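Tolness Spectrograph User Guide
Section 5: Fitting, focusing and first calibration

Revised 6 Sep 2020

This section covers fitting the Tolness to a telescope, focusing it and taking the first calibration frames. It assumes you have installed the Gumero control software and that your camera already works with it. If the camera does not appear in Gumero, go back to Section 4 before you start.

Do the bench steps indoors and in daylight. The steps at the telescope need a clear night and a mount that is already polar aligned.

Before you start

You will need:
the spectrograph body with both dust caps fitted
the camera and its adapter ring
the Mofokeng calibration lamp and its power lead
the hex key supplied in the lid of the case
a USB cable long enough to reach the computer with the telescope in any position

CAUTION: Do not touch the grating. Fingerprints can't be cleaned off the ruled surface, and wiping it will scratch it. If there is dust on the grating, leave it there. A small amount has no effect you will be able to measure.

CAUTION: The calibration lamp runs at high voltage inside its housing. Unplug it before you remove the cover, and wait for the indicator light to go out.

Fitting the camera

1. Set the spectrograph on its flat side with the camera port facing you.
2. Remove the dust cap from the camera port. Leave the telescope side capped.
3. Screw the adapter ring onto the camera until it stops. Finger tight is enough.
4. Slide the camera into the port and turn it until the long side of the sensor lines up with the white mark on the body.
5. Tighten the three clamp screws a little at a time, going from one to the next. Tightening one screw all the way first will tilt the camera.
6. Connect the USB cable and start Gumero. The camera temperature should show in the bottom bar.

Note: Older bodies have a black mark instead of a white one. It is in the same place.

Focusing on the bench

The spectrograph has two separate focus adjustments. The camera focus makes the spectral lines sharp. The slit focus is set at the factory and should be left alone unless the unit has been dropped or taken apart.

1. Fit the calibration lamp to the telescope port and switch it on. Allow it to warm up until the colour is steady.
2. In Gumero, open Capture and choose Focus Loop. Set the exposure to 2 seconds.
3. You should see a row of bright vertical lines. If the picture is white all over, shorten the exposure. If it is dark, check that the lamp is on and that you have removed the dust cap from the telescope port.
4. Loosen the focus lock and turn the focus ring slowly. Stop when the lines near the centre are as narrow as you can get them.
5. Check the lines at both ends of the picture. If one end is sharp and the other soft, the camera is tilted. Loosen the clamp screws and repeat step 5 of Fitting the camera.
6. Tighten the focus lock and look at the lines again. The lock can shift the focus slightly. Adjust and retighten if it has.
7. If the lines lean to one side, loosen the clamps, rotate the camera a very small amount and try again. Gumero can correct a slight lean later, but not a large one.

Taking the first calibration

Gumero matches the lamp lines to a stored list to work out the wavelength at each pixel. The list supplied with the software has 1298 entries, and most of them are too faint to be used. The program picks the ones it needs.

1. With the lamp on and focus locked, choose Calibrate, then New.
2. Select Mofokeng from the lamp list. Choosing the wrong lamp is the most common cause of a failed match.
3. Enter the grating number printed on the side of the body.
4. Click Take Frames. Do not touch the bench or the cable while this is running.
5. When the match is done, read the residual in the results panel. A green value is fine. An amber value can be used for practice, but not for velocity work.
6. Save the calibration under a name you will recognize. The default name is overwritten every time.

If you get error 347, the software found lines but could not match them. Check the grating number first, then the lamp selection, then the direction of the spectrum. Blue should be on the left. If it is on the right, tick Flip in the camera settings and take the frames again.

Moving to the telescope

1. Switch off the lamp and disconnect it. Put the dust cap back on the telescope port.
2. Point the telescope at a low angle and lock both axes.
3. Hold the spectrograph with one hand underneath and slide the nosepiece into the focuser. Tighten the focuser screws before you let go.
4. Rebalance the mount. The added weight is well behind the old balance point, and most users need to move the counterweight.
5. Run the cable along the tube and tie it down, leaving a loop at the spectrograph end so that nothing pulls on the socket.
6. Slew to a bright star and centre it in the guide view. Place it on the slit with the slow motion controls.
7. Take a new calibration before the first star and another after the last. The body flexes as the telescope moves, and the bench calibration will be slightly off.

Note: For a first target, pick a bright white star. The hydrogen lines are broad and easy to find, and you can compare them with the sample spectrum in the Prusow folder.

Note: If the temperature drops by a lot during the night, refocus and recalibrate. Up to 5 exposures between calibrations is a sensible limit until you know how your own unit behaves.

Work surface and storage 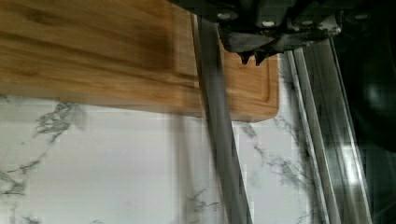
The clamp screws and the grating cover screws are different lengths, and mixing them up can damage the body, so keep the two sets apart whenever the unit is open. Work on something level that you can wipe clean first. A kitchen counter is suitable. If the top is pale with a marble pattern, small screws may be hard to see against it, so put down a wooden cutting board and work on that. A board with a juice groove just inside the edge can help stop a loose screw from rolling off. Wash and dry the board beforehand, and keep the spectrograph ports capped until everything is laid out. When you are finished, return the hex key to the lid and store the case somewhere dry.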